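Boards > Tabletop > Mahjong > Buying and Selling Advice

Last updated: February

Thread: Are "tournament weight" tiles worth the extra money?

greenfourwinds
Our club is looking at replacing its two oldest sets and one of the members keeps pushing the Massawe heavy set. $132. The pitch is that heavier tiles stay put, stack better and "play faster." I've been playing for 30 years on whatever was on the table and I have never once thought my tiles were too light. Has anyone here bought the heavy ones with their own money and noticed a difference after the first week?

pungmaster_del
I have them. They're nice. The walls don't drift when somebody bumps the table. Worth it if you play every week.

greenfourwinds
Do your walls drift a lot otherwise? Mine don't, but we play on a mat.

pungmaster_del
We didn't have a mat then. Now we have a mat and the heavy tiles.

oldbamboo
So it could be the mat.

pungmaster_del
It could be both.

oldbamboo
A mat is a lot cheaper. I'd buy the mat, play a month, then see if you still want the tiles. My guess is the whole thing goes away.

Awuor Swai
I run the Friday table at Skikwood and we've had the Massawe set, the regular Osent set and a no-name one going side by side since last fall. People fight over the Massawe set for two sessions and then sit wherever there's a chair. The one complaint that stuck was from the players with bad wrists, who don't like building walls with it. If your group is older I would think hard about that. I also don't buy the "plays faster" line. Slow players are slow because they're thinking.

tilehoarder37
Strongly disagree on speed. Shuffling is quicker with heavy tiles because they slide flat and don't flip over on you. We save real time every hand.

Awuor Swai
Did you time it?

tilehoarder37
No, but everyone at the table agreed.

oldbamboo
Everyone at the table who chipped in for the set?

tilehoarder37
Fine, yes. It still feels faster.

kongfused
Different question, same purchase. Has anyone had paint trouble with the heavy ones? I bought a Prindesau set that was supposed to be the same thing under another label and the red on the characters started going after 3 months. The seller said "hand oils." I have normal hands.

pungmaster_del
No fading on mine so far. I wipe them with a barely damp cloth, no soap.

kongfused
That's what I did too. I think some batches are just painted badly and the listing photos are always of the good batch.

greenfourwinds
This is my problem with buying any of it online. Every listing says "deeply engraved" and you can't tell from the pictures. What about the two-tone ones? The same member says the colored back makes it easier to see when a tile is face down. I'd have thought the missing face was a clue.

Awuor Swai
Two-tone is just the look, I wouldn't pay more for it. One thing to check is the seam where the colors meet. Run a fingernail across it. If you can feel a ridge on one tile and not on the next, a sharp player will learn which is which.

slowdiscard
We have blue backs and I like them fine. White table is a mistake with white tiles though, the faces wash out under our kitchen light. Get a dark mat.

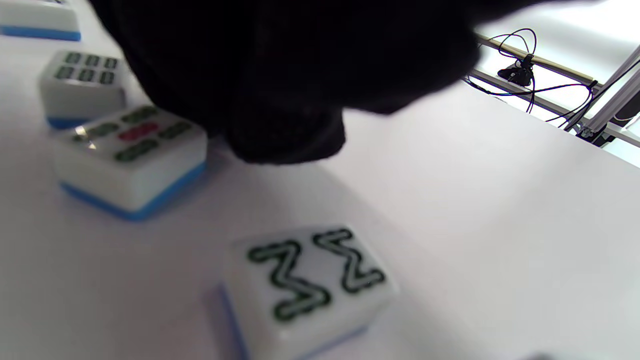
Blue backs on a white table, glove and all. Six bamboo near the corner.

oldbamboo
I can read the six well enough. Still with you on the dark mat.

kongfused
Dark green or dark gray, please. Red mats make my eyes ache by the second round.

tilehoarder37
Nobody's mentioned the case. Heavy tiles in a cheap case means a broken handle in the parking lot. Ask me how I know.

greenfourwinds
OK. What I'm hearing is mat first, check the seams, ask about wrists, and don't believe anything on the box. I'll tell the member we're waiting. He won't be happy.

pungmaster_del
For the record I'd still buy mine again.

oldbamboo
You'd have to, you've already told us they're good.

14 replies hidden
Shares: 9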